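We use cookies to remember your preferences. OK | Read more

Print this page | E-mail this page

Summer Shelvers and Story Hour Helpers Wanted at the Droltville Library

Droltville Library, 23 June 2018

Well, friends, summer reading has started and the returns bin is full again by lunchtime, and we couldn't be happier about it! What we could use is a few more pairs of hands. We are looking for 3 people to join us through the end of July, and if you have ever thought it might be nice to spend more time among the books, please read on. 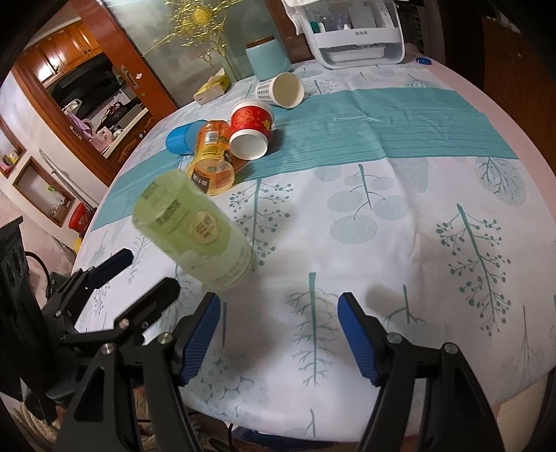
Most of the work is shelving, mostly in the children's room, where the picture books never stay in order for very long (nor should they). You'll also help set out chairs for story hour, check in the delivery from our Painemal branch, and point people toward the large print section, which moved this spring and still confuses all of us a little. Our catalog runs on Laso, and we'll gladly teach you. If you can use e-mail, you'll pick it up fine.

You need to be at least 16, able to push a loaded cart, and comfortable with the alphabet and with decimals. Hours are up to 20 a week, mornings or afternoons, and we do try hard to work around camps, family trips and second jobs.
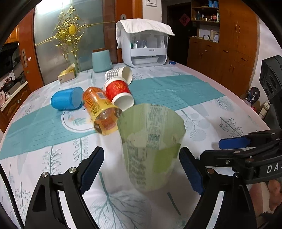
We especially love to hear from folks who speak another language at home, or who would enjoy reading aloud to a wiggly crowd. No library experience is needed, and retirees are every bit as welcome as students.

To apply, pick up a form at the front desk or at the Makik Street book drop window, and bring it back with the names of two people who know you well.

Droltville Library | Contact us | Copyright 2018 | Back to top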